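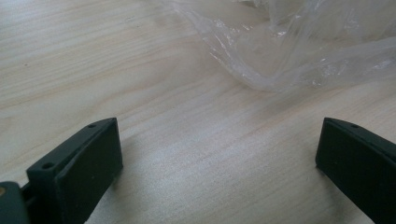

탁자 위의 투명한 비닐봉지

# 단편소설 기초 4주차: 장면과 요약

담당: 껫사라 분추(Ketsara Boonchu)
읽어 올 글: 오라타이 왓타나퐁 「루앙랏의 겨울」, 공동 읽기 자료집 44쪽부터

지난주에는 화자와 인물의 거리를 다루었다. 이번 주 주제는 시간이다. 소설 속에서 시간이 어떤 속도로 흐르는지, 그 속도를 누가 정하는지를 본다. 3주차 과제는 수업 끝나고 돌려준다.

## 1. 용어 정리

**장면(scene)**: 인물이 특정한 시간과 장소에서 행동하고 말하는 부분. 읽는 시간과 사건이 벌어지는 시간이 대체로 비슷하다. 대화가 들어가는 경우가 많지만 대화가 없어도 장면이 된다.

**요약(summary)**: 긴 시간을 짧게 압축해 전달하는 부분. "그해 여름 내내 그는 형에게 전화를 걸지 않았다" 같은 문장이다. 초고를 쓰는 사람들이 요약을 나쁜 것으로 여기는 경향이 있는데, 요약 없이 쓸 수 있는 소설은 거의 없다.

**휴지(pause)**: 사건의 시간은 멈추고 서술만 계속되는 부분. 묘사, 논평, 인물의 생각이 여기에 들어간다.

**생략(ellipsis)**: 사건의 시간은 흘렀으나 서술이 없는 부분. 행 비움이나 "이틀 뒤" 같은 표지로 처리한다. 표지가 전혀 없는 생략도 있다. 이 경우 독자가 알아차릴 단서를 다음 문단 첫머리에 두는 편이 안전하다.

네 가지는 한 문단 안에서도 섞인다. 경계를 정확히 긋는 연습을 하려는 것은 아니고, 자기 원고를 읽을 때 지금 어느 속도인지 알아볼 수 있으면 된다.

## 2. 「루앙랏의 겨울」 읽기

줄거리는 간단하다. 루앙랏의 버스 정비소에서 일하던 주인공이 아버지의 집을 팔기 위해 고향으로 돌아가고, 이웃과 값을 흥정하다가, 결국 팔지 않고 떠난다. 작품 안에서 흐르는 시간은 열한 달인데 장면은 세 개뿐이다.

- 첫째 장면: 정비소에서 사표를 내는 아침
- 둘째 장면: 이웃집 마루에서의 흥정
- 셋째 장면: 빈집의 수도를 잠그는 저녁

나머지는 요약이다. 아버지의 장례는 한 문장으로 지나간다. "장례는 비가 오기 전에 끝났다." 수업에서 이 문장을 두고 의견이 갈릴 것으로 예상한다. 작년 반에서는 너무 차갑다는 쪽이 많았다. 까몰은 이 문장 때문에 뒤의 수도 장면이 버틴다고 했고, 필자도 그쪽에 가깝다. 장례를 길게 썼다면 독자는 이미 한 번 울었을 것이고, 수도꼭지를 잠그는 행동은 덤으로 읽혔을 것이다.

둘째 장면의 속도도 확인해 둔다. 흥정은 작품 전체에서 가장 느린 부분이다. 이웃이 차를 권하고, 주인공이 마시지 않고, 이웃이 다시 권한다. 값은 한참 뒤에 나온다. 값이 나온 다음에는 대화가 세 번만 오가고 장면이 끝난다.

읽으면서 표시해 올 것:

1. 요약에서 장면으로 넘어가는 문장 세 곳. 어떤 단어가 전환을 맡는가.
2. 둘째 장면에서 휴지가 들어간 위치.
3. 생략된 시간 가운데 나라면 장면으로 썼을 부분 하나.

## 3. 무엇을 장면으로 쓸 것인가

자주 받는 질문이라 적어 둔다. 정답은 없고 초고 단계에서 써 볼 만한 기준이 몇 가지 있다.

**되돌릴 수 없는 일이 일어나는가.** 인물이 말해 버린 것, 서명한 것, 들킨 것. 그 일이 지난 뒤 관계가 달라진다면 장면 후보가 된다. 사건의 크기와는 별 상관이 없다. 교통사고가 요약으로 지나가고 병원 매점에서의 말 한마디가 장면이 되는 소설은 얼마든지 있다.

**처음인가, 반복인가.** 매일 같은 식당에서 밥을 먹는 인물이라면 반복은 요약으로 쓰고, 달라진 하루를 장면으로 쓴다. "보통은 …했다. 그날은 …"의 구조인데, 너무 편리해서 한 작품에 두 번 쓰면 눈에 띈다.

**작가가 피하고 있는가.** 쓰기 어려워서 요약으로 넘긴 대목이 있으면 일단 장면으로 써 본다. 써 본 뒤에 다시 요약으로 돌려도 된다. 라타나 텅쑥의 초고 「로메오」가 이런 과정을 거쳤다. 자매가 다투는 대목이 처음에는 두 줄이었고, 장면으로 고친 원고에서는 899자가 되었으며, 최종고에서는 다시 줄어 네 줄이 되었다. 다만 그 네 줄은 처음의 두 줄과 내용이 다르다. 처음에는 "둘은 심하게 다투었다"였고 나중에는 언니가 무슨 말을 했는지가 들어갔다.

## 4. 요약을 잘 쓰는 법

요약이 지루해지는 흔한 원인은 추상어다. "힘든 시간을 보냈다", "사이가 점점 멀어졌다" 같은 문장은 정보만 있고 붙잡을 것이 없다. 압축하더라도 구체적인 것 하나는 남긴다.

고치기 전:

> 그녀는 직장을 옮기고 나서 외로운 시간을 보냈다. 가족과도 연락이 뜸해졌다.

고친 뒤:

> 직장을 옮긴 첫 계절에 그녀는 퇴근길마다 한 정거장을 먼저 내려 걸었다. 어머니의 전화는 걷는 동안에만 받았다.

두 글 모두 요약이고 다루는 시간도 같다. 뒤쪽은 "외로운"이라는 단어를 쓰지 않았다. 문장 길이가 조금 늘었는데, 이 정도는 감수할 만하다.

시간 표지도 점검한다. 초고에서 "어느 날", "그러던 중", "얼마 후"가 세 번 이상 나오면 그중 하나는 지워도 뜻이 통한다. 대개 둘은 지울 수 있다.

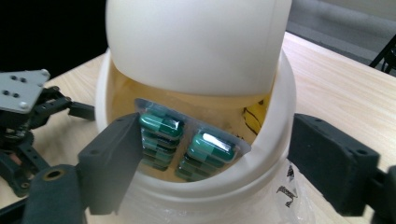
## 5. 수업 중 연습

### 연습 가 (15분)

다음 요약문을 장면으로 풀어 쓴다. 대화는 두 번까지만 허용한다.

> 부파는 세 번이나 가게에 찾아갔지만 주인은 끝내 보증금을 돌려주지 않았다.

세 번의 방문 중 어느 것을 고를지 먼저 정하고 시작한다. 첫 번째를 고르면 뒤의 두 번을 어디에 둘지가 문제가 되고, 세 번째를 고르면 앞의 두 번이 인물의 태도에 묻어 있어야 한다.

### 연습 나 (10분)

옆 사람과 원고를 바꾼다. 상대의 장면을 두 문장으로 요약한다. 상대가 쓴 단어를 최소한 하나는 그대로 가져온다. 요약문을 돌려받은 사람은 무엇이 남았는지 확인한다. 남은 단어가 그 장면의 중심일 때가 많고, 아닐 때는 왜 그 단어가 눈에 띄었는지 물어본다.

## 6. 과제

- 3주차 원고에서 장면 하나를 골라 요약으로 고친다. 700자 이내.
- 같은 원고에서 요약 하나를 골라 장면으로 고친다. 1310자 이내. 자료집 한 면에 들어가는 분량이다.
- 두 수정본 앞에 고른 이유를 한두 줄로 적는다.

다음 수업 전날 저녁 6시까지 제출한다. 합평 순서는 까몰 차이야펀, 부파 깨우마니, 라타나 텅쑥이다. 발표자는 인쇄본을 각자 준비하고, 나머지는 미리 읽고 여백에 메모를 해 온다. 메모에는 장면이면 '장', 요약이면 '요'라고 표시하고, 속도가 바뀌는 자리에 줄을 긋는다.

5주차에는 대화문을 다룬다. 읽을 글은 「조르홀름 여관」 앞부분이며 자료집에 없으므로 따로 나눠 준다.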